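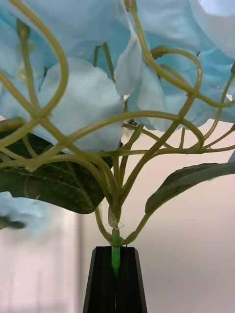
Artificial flowers in a black vase

Ticket: Loan records showing the wrong location after import
Opened by: Imani Mrema
Status: Closed

28 January 2021

Hi all, me again with the art collection database. I look after the office art for the Azar building and the two smaller sites, and I've been moving our old spreadsheet into Lolis since December. The import itself went fine, or so I thought! All 1,165 records came across, the artist names look good, even the accents survived.

Then somebody on the third floor asked me where a lithograph had gone, and Lolis told me it was in the Hellside store. It was hanging right behind her. So I started poking at things and found 11 records that say "Hellside store" when the work is up on a wall somewhere. All of them are prints, and all of them have been out on loan to another museum at some point and come back.

What I've tried so far:

Cleared the location on one record and typed it in again. It saved, looked right, and by the next morning it had gone back to Hellside.

Logged out, logged in, used a different browser. Same thing.

Checked the spreadsheet. The location column is correct for every one of them, so I don't think it's my typing (this time).

Is something running overnight that puts them back? I have an insurance list due and I really don't want to send it with lithographs in the wrong building.

Imani

Reply from Kimus support

Hi Imani, thanks for the detail. Yes, there is a nightly job that refreshes the current location from the movement history. Could you open one of the bad records, go to the Movements tab and tell us what the last line says? Please also check whether the return date is filled in.

Reply from Imani Mrema

OK, looked at the lithograph. The last line is the loan return, "to Hellside store", and there's no return date at all, just a blank. Under that there should be a line for when it was rehung upstairs, but I can't see one. I do have that move in the spreadsheet — it's in the notes column, where the person before me wrote everything, including one framer's phone number and what looks like a lunch order.

I went through the others and 8 are exactly like that. The other 3 have a return date, but it's written as just a year. Does Lolis hate that?

Reply from Kimus support

It does, a little. A year on its own is stored as text and the nightly job skips over it. For all of these records, please enter a full return date, then add a new movement with the wall location and the date it was hung. If you only know the year, use the first of January and tick "Date approximate". Don't edit the location field on the main page, as the job will overwrite it again.

Reply from Imani Mrema

Did the lithograph yesterday as a test and it was still on the third floor this morning, hooray. I've now done the rest too. A couple of the dates were a pain — I had to dig the loan letters out of a box, and one return was only mentioned on the back of a condition report.

Two small things while I have you. Could the import warn people when a return date is blank? I'd have caught this straight away. And is there a way to print the movement history without the file notes? The insurers don't need to read about lunch.

Reply from Kimus support

Glad it held. I've passed on the import warning as a request. For printing, choose Reports, then Movement History, and untick "Include notes" before you press Preview. The setting is remembered for your login only, so anyone else printing the list will need to untick it as well.

Reply from Imani Mrema

Found it, works great. I checked all of them again this morning and they're where they should be, so please go ahead and close this one. Thank you!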